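Search this site Search Enter keywords

Filed under: Home Robotics, Workshop Notes, Opinion

I have been building a kitchen helper in a shared workshop since November, and I want to make a case that may sound a little soft coming from somebody who owns as many screwdrivers as I do. I think those of us who build robots at home spend far too long on the arm and far too little on the chore.

Our arm is called Pretmont (my name for it, and I'm still fond of it). It has been through two shoulders and three sets of fingers, and the parts bill stood at 337 dollars when I stopped adding it up, which I did for the sake of peace at home. I can talk about the gear in its elbow until the coffee goes cold, and I have! But when Iveta Zelenák, who shares the bench with me, asked what it was supposed to do with a kettle, I gave her a very long answer that came down to "pick it up."

She was kind about it. She also made me stand at a table and do kitchen jobs myself, slowly, while she wrote down what my hands were up to, and I'd recommend that to anybody with a half-finished gripper on the shelf. You think of wiping as one motion, and then you find that one hand is wiping while the other is doing something else entirely, holding and turning and pushing back a little. Our software, Prilosau, had one word for all of that, and the word was "grasp." We have more than 1000 lines of code under that word, and I would throw out most of them today if Iveta would let me.

Ordinary things on an ordinary table, and two hands busy with them:
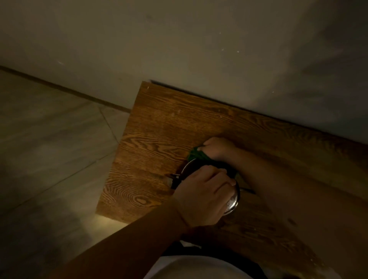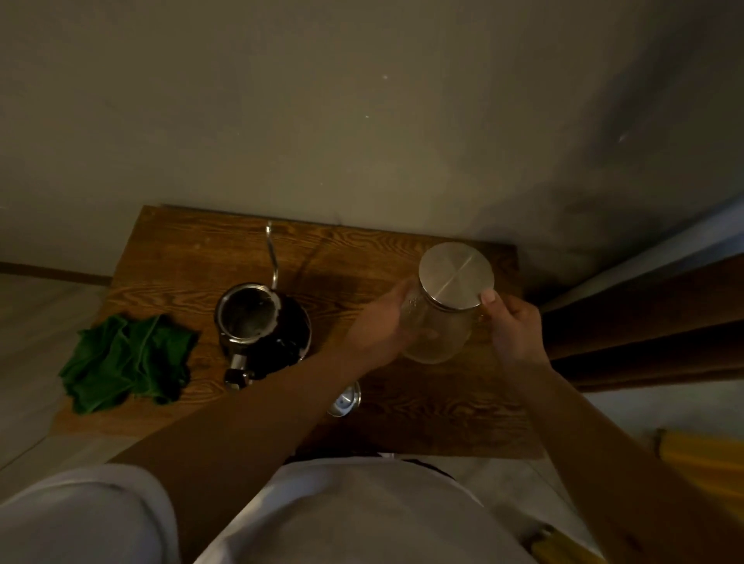
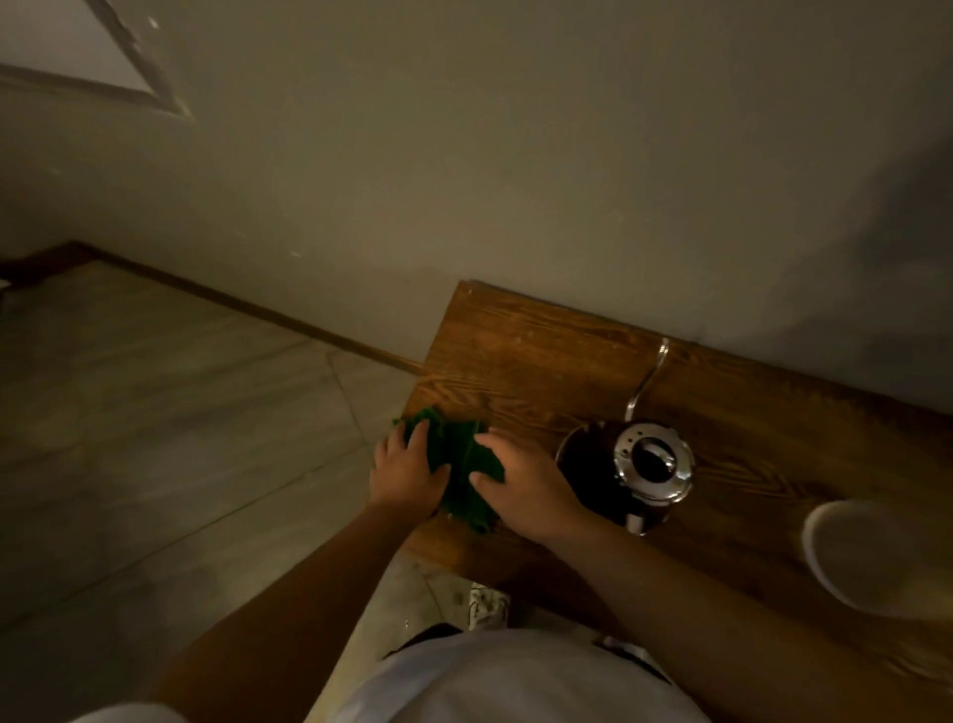

I know the argument on the other side, and I have made it myself at the bench many times, usually with my mouth full. Get the hardware right first, people say, and the behavior will follow. A weak wrist can't be rescued by good notes. That's true as far as it goes, and I wouldn't send anyone off to build with wobbly joints. But a better wrist costs money every time, and a pencil and an afternoon cost next to nothing, and I know which one taught me more this winter.

Cloth is what I'd push hardest on. A jar keeps its shape when you let go of it, and a rag doesn't, so a plan that begins with where the rag is will be out of date as soon as you touch it. Most home builders I've met practice on blocks, and I understand why, because blocks are lovely and they stack. I'd still trade a whole box of them for one old dish towel.

So Pretmont is staying on its shelf for a while, and the new shoulder can wait. Iveta has started a second notebook, and next we're going to work on lids, which she says I have been doing wrong all my life.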